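Snack swap season is here again!

I look forward to January for one reason, and that reason is crisps. Every year a group of us from the old Prorkine Road allotments do a snack swap to get through the grey bit of winter. You fill a bag with things the other person has probably never tried, you hand it over, and you go home with somebody else's. The spending limit is £30, which sounds like a lot until you're standing in a good shop with a basket on your arm and no self-control whatsoever.

My good shop is Masri, the little grocer's behind the bus station. If you've never been, go! The snack aisle runs the whole length of the back wall, and half of it changes every month, so I never come out with what I went in for. I set myself a rule of five sweet and five savoury this time and broke it before I'd reached the end of the first shelf (there were sesame things, I'm only human).

Then comes the packing, which I love almost as much as the shopping. I used to do boxes, but a paper carrier with handles is so much nicer to give. It stands up by itself, it folds flat afterwards, and you get that lovely rustle when someone goes rummaging in it. I buy plain white ones in a pack of 100 from Fallel, and at the rate I'm going they'll see me through to retirement.

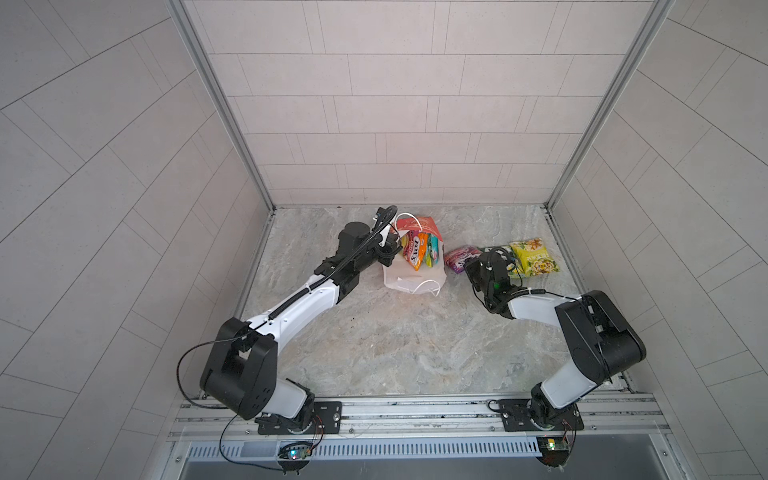

White paper bag, bright packets, and a few more still on the floor.

I'm a big believer in letting things stick out of the top. A bag with everything tucked down inside could be holding anything, socks even, but a bit of orange and a bit of teal poking up over the rim and you know straight away it's going to be a good evening. Tall packets go in at a tilt so you get a corner showing. Anything that can be crushed goes in last, and if there's a jar it goes right at the bottom, in the middle, or the whole lot topples over on the bus.

I don't bother with tissue paper any more. Crisp packets are mostly air anyway and they hold each other up beautifully. I do write a little card with my guesses about which one will be the favourite, and I am nearly always wrong. Last year I was certain about the chilli peanuts and it was the plain rice crackers that got fought over.

Next on my list is the big Wandex food hall, which claims to have 1000 different snacks under one roof. I've been told to bring a trolley. If you've been, please tell me which aisle to start in, and whether they do those little coconut wafers, as Masri has been out of them for weeks and I'm getting desperate!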